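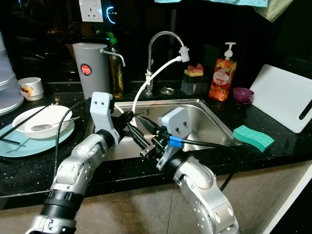 FLUSSTEAD, June - A sink, a plate, a bowl with a spoon in it and a pair of chopsticks. Washing that up is a small job for a person. For a two-armed machine it is still a long one, and it is the job the Joltine project has been working on since winter.

Members have been asking when a robot will be able to do the dishes. The short answer from the project is that it can do parts of the job on a good day, with someone close by. The longer answer takes up the rest of this item.

Joltine has kept a running record of its kitchen attempts. By the end of May there were 2,021 of them. Each attempt is one piece of a chore, such as lifting a spoon out of a bowl, moving a plate from the counter to the sink, or picking up a sponge and setting it down again. An attempt counts as a success if the piece gets done without a person stepping in. Drops count as failures even when nothing breaks.

Cups and bowls go fairly well. The arms can take hold of a rim and carry it a short way most of the time. Flatware is harder. A spoon lying in a bowl can be reached by the handle, but chopsticks lie low and roll when touched, and the arms often close on one and push the other away. Of 300 attempts at picking up chopsticks as a pair, fewer than half came off.

Sponges are a separate problem. Picking one up is easy. Pressing it against a plate with the right force, all the way around, is something the arms can't yet do well enough to trust. Too little force and the plate stays dirty. Too much and the plate slides.

"People watch it pick up a cup and assume the rest is close," said Mehwish Jafri, who runs the kitchen tests. "The cup was the first month. We're still on the plate."

The kitchen itself adds trouble. Steel sinks throw light back in all directions, and dark polished stone does much the same, so the edge of a basin can be hard for the software to find. Clear containers are worse. A bottle or tub that a person spots right away may hardly register. Then there is the ordinary stuff that lives on a counter, like soap pumps, cutting boards, towels and a hose on the faucet. The arms have to work around all of it. Early on the project tested at a cleared counter, and the results dropped sharply once everyday things were put back. Since March all tests have been run with the counter as it normally is.

Speed is the other question we hear often. Thitima Thammasiri timed 200 single-item moves in April. The median was 38 seconds for one item, from the start of the reach to the release. She does the same move by hand in two or three. She does not expect speed to matter much to the first users if the work can go on while they are in another room, but that would mean leaving the machine alone, and the project is not ready to do that near water or glass.

On the shop floor things are further along. The Dalen packing line has had a single arm moving filled trays onto a cart since last fall, and it now handles 510 trays in a shift. The trays are all the same size and arrive at the same spot facing the same way. When a tray comes in crooked, the arm stops and a person straightens it. Staff at Dalen say this happens a few times a shift and is not much of a bother. They still do the sorting and the wiping down by hand, and there is no plan to change that this year.

Bonov tried a similar setup for folding cloths and has put it on hold. The folds were acceptable, but someone had to lay each cloth out flat first, and by then the person could have folded it.

So for now, machines are useful where the work comes to them in the same form every time. Home chores rarely do. A rack of identical cups might be within reach by next year, in Jafri's view. A mixed sink after dinner is further off, and she would not give a date.

Next for Joltine is a set of tests on two-handed work, with one arm steadying an object while the other acts on it. Thammasiri will also repeat the timing runs with new finger pads, which arrived last week and are softer than the old ones.

The test kitchen at Flusstead is open to members from 2 p.m. to 4 p.m. on test days, and the dates are posted by the front desk. Please stay behind the line on the floor while the arms are moving. Anyone with old plates or bowls to spare can leave them at the desk - chipped ones are fine, and odd shapes are especially welcome.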